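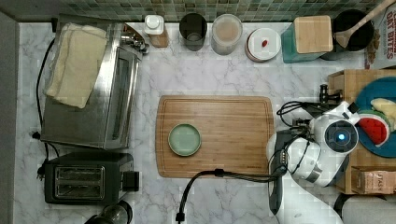
How to check whether a phone you order from overseas will clear customs and work on your carrier

Posted 2024-07-22 by Lenni Suominen

Buying a phone that isn't sold in your country is easy. Getting it through the border and onto a network takes a little more work, and most of that work should be done before you pay. The steps below are for a single handset bought for your own use and shipped to a US address. If you plan to resell, the rules are different and you should talk to a customs broker.

What you need before you start

The full model number of the phone, including any letters at the end. The marketing name isn't enough. The same name is often sold in several versions with different radios inside.

The name of your carrier and the type of plan you have. Prepaid and postpaid plans don't always accept the same devices.

A written quote from the seller that lists the price, the shipping method and who pays the duties.

Step 1. Get the exact model number

Ask the seller for the model number as printed on the box label, or on the regulatory screen in the phone's settings menu. A seller who has the phone in stock can send this in a few minutes. I once ordered a handset through a reseller called Drarnska and took the number from the listing title. The phone that arrived had one different letter at the end and was missing 2 of the bands my carrier used in my town.

Step 2. Compare the bands

Look up the bands your carrier uses for LTE and 5G, then look up the bands the phone supports. Write both lists down side by side. Pay the most attention to the low bands, as these carry the signal indoors and outside of cities. A phone that misses one of the high bands will usually still be usable. A phone that misses the main low band will drop calls in places where your old one didn't.

Step 3. Ask the carrier about voice calls

Matching bands will get you data. Voice is a separate matter. Many carriers keep a list of approved models for calls over LTE, and a phone that isn't on it may be refused even if the hardware could do the job. Call or chat with support, give them the model number and ask two things: can this model be activated, and will voice calls work on it. Save the reply.

Some carriers have an online form that asks for the IMEI. Ask the seller for it if they are willing to share it before the sale. Many won't, and that alone is no reason to walk away.

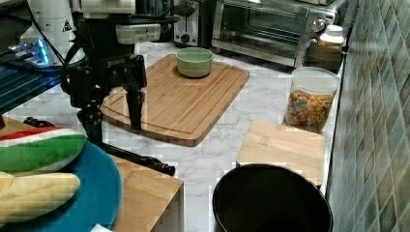 Step 4. Look for import restrictions

Now and then a model is held at the border over a patent dispute. When one company wins an exclusion order against another, the affected products can be stopped on arrival, and sometimes that includes newer models until someone has looked them over. Search the model name along with "exclusion order" and "import ban" and read anything from the past year. The orders themselves are public and list what they cover, though the wording is slow going.

Rodica Munteanu, who handled returns at the Sidmont warehouse for more than 4 years, told me that held parcels were usually a paperwork problem: a missing value, a vague description such as "electronics," or a battery that wasn't declared. Ask the seller to write "mobile phone with lithium-ion battery" and the real price on the form.

Step 5. Work out the full cost

Add up the price, shipping, insurance, any duty or tax, and the fee the courier charges for handling the entry. The last one is easy to miss. On a phone priced at $582, my courier fee was $20, billed separately after delivery. Check the current rules on low-value shipments before you order, as they do change.

Step 6. Pay in a way you can reverse

Use a credit card. Don't send a bank transfer to a seller you haven't dealt with before, even for a discount. Read the return policy and find out who pays the postage if the phone is refused at the border.

Step 7. Test it while you can still return it

Put your SIM in on the day it arrives. Make a call, take a call, send a text, and turn Wi-Fi off to check data. Try it indoors as well — the back room of your house is a better test than the driveway. If calls fail but data works, go back to the reply you saved in Step 3 and contact the carrier.

If the parcel is held

Look at the tracking page for a notice and a reference number. Send whatever is asked for, normally the invoice and proof of payment, and keep copies. Don't refuse the parcel until you know where it would go next.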